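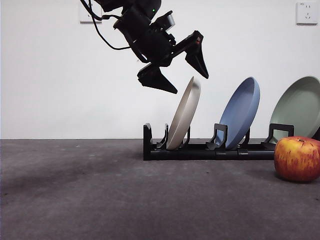 Equipment Planning for the Plate Handling Station
Student Project Report, Zincombe Technical Program
Prepared by Nestor Mangubat

1. Purpose
This report sets out the equipment required to run the station for a second term and the cost of each purchase. The arm is already owned by the program and is excluded from the budget.

2. Purchases
Replacement finger set, Sumwood: $198
Cable guides, Wastell: $38
Spare dish racks and plates: $88
Total: $324
The rack holds its plates upright and leaning back, and any spare must do the same. Plates in different colors are preferred — they make the trial logs easier to read.
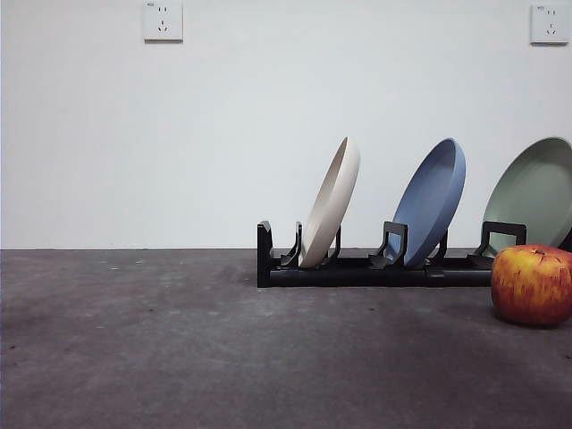 Should the program buy a second finger set now?
The report recommends waiting until January. One replacement set will cover the planned trials, and Žukauskas quotes a delivery time of 6 weeks for further orders.

3. Schedule
The finger set is to be ordered first. Cable guides may follow once the mounting points have been measured. Receipts are to be filed with the program office.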